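Can a robot do my chores yet?
Questions we get a lot at Barkine

Can I buy a machine that tidies the house?
Not one that does the whole job. Robot vacuums are great and we love them, but picking things up and putting them away is still mostly lab work. It's moving fast, though!

What about clearing a desk or table?
This is the one we get most excited about. Grabbing a single item with two fingers goes pretty well now. Our test setup, Panholm, has a list of 13 everyday items, and in January it put away 4 of them with no help from us (we cheered for every one).
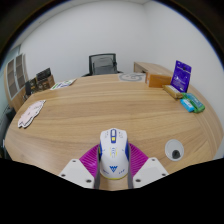 The harder part is deciding where things go. Does a box get opened, stacked or thrown out? You know without thinking. A machine needs to be shown, and shown again, in plenty of different rooms. We've recorded over 1000 short demonstrations so far and we're still adding more.

Is it any different in a workshop?
Easier in some ways. Parts come in the same shapes and sit in the same bins, so sorting and packing are further along. Loose cables and soft bags are still a pain.

Will it fold laundry?
Slowly! Towels, yes. Fitted sheets, ask us later.

Last updated 2025-06-03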